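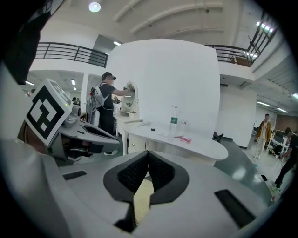
Vol. 19, No. 2

Print | E-mail

3.2 Coaching visits and room layout

The teachers at the Histon and Savudholm schools received coaching in their own classrooms during the school day. Each visit lasted 70 minutes – this was fixed with the school heads before the term. The coach watched one lesson and then talked with the teacher about seating, wall space and the reading corner. 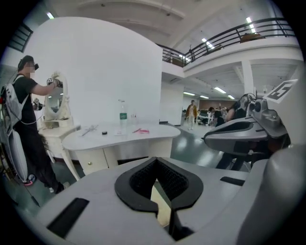

By the Ovska Teacher Learning Group
Tuesday, February 13, 2018

Teachers wrote a short note after each visit. The notes from Savudholm were longer, and many of them returned to the question of storage. We did not correct them for spelling. A second round is planned for April.

Contact | © Ovska | Back to top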